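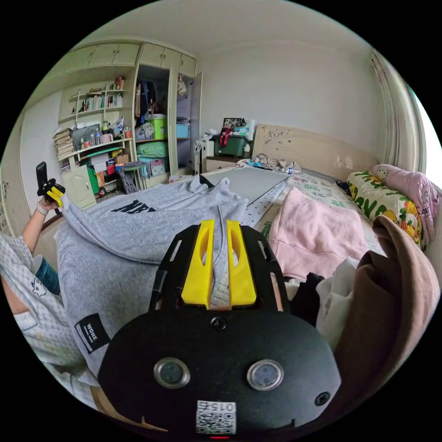
Grey zip-up hoodie on the bed.

We'd been meaning to get out to the Damasceno wetland open day for years, and in February 2025 we finally made it. What a morning! The gates opened at 6 and there were already people along the levee with binoculars up, whispering and pointing at every reed that moved.

Amber Bakker led our walk. She has been surveying the ponds out past Motville for 19 years and can pick a reed warbler from a grassbird before most of us have heard either one. Within the first bend we'd had superb fairy-wrens (the males in full colour), a sacred kingfisher on a fence post and a pair of rainbow bee-eaters hawking over the water. I could have gone home happy right then.

The hide on the Naredeck side holds a dozen people if everyone breathes in. From there we watched spoonbills sweeping the shallows, and two black swans with grey cygnets trailing behind. Somebody's little boy spotted a spotless crake before any of the grown-ups did, and the whole hide cheered very quietly.

Back at the shed, Solange Honorato showed us the count books. Last October's tally was 1,211 waterbirds, the best since the channel was cleared and the carp screens went in. She also had a tray of old nests out for the kids, including a willie wagtail's bound up with spider web – so neat, and so much smaller than you'd think.

Tea and lamingtons after that, then a second lap on our own. Bring a hat and proper shoes, as the track on the Buteck side is all tussocks. The next open day is in spring and we've already put our names down.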